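Evier word list: README

2 min read

Evier is a list of 3,535 British English compound nouns with their spelling variants (open, hyphenated, closed). It is meant for testing spellcheckers and search indexes. The list is kept by Pak-hei Hsueh and Jasmina Dimitriou.
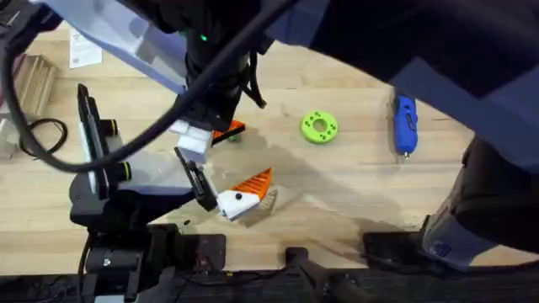

Wooden tabletop with an orange-and-white wedge.

## Contents

- compounds.tsv: headword, variant, preferred form
- disputed.tsv: 179 entries on which the editors differ
- removed.tsv: 39 entries dropped in March

Files are UTF-8 with Unix line endings. Fields are split by tabs and never quoted. 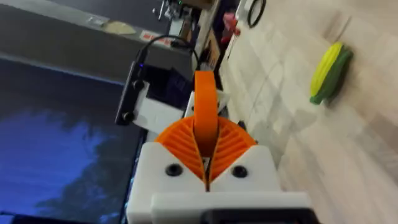

Variants are sorted by headword, then by form. Sorting ignores hyphens, so "tea-time" and "teatime" fall together. Plurals are left out unless the singular is rare.

## Known problems

Place names were not checked. Entries taken from the Vakadus glossary have no preferred form. The loader reads 100 lines at a time and skips a final line with no line break.

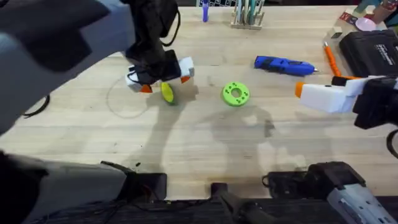 Lime-green ring and yellow-green oval disc on the tabletop.

## Changes

Send corrections as a tab-separated patch. Merges are made on Friday.

Related

- Protell: hyphenation patterns
- Jayawardena stop list

This site uses cookies. Accept | Settings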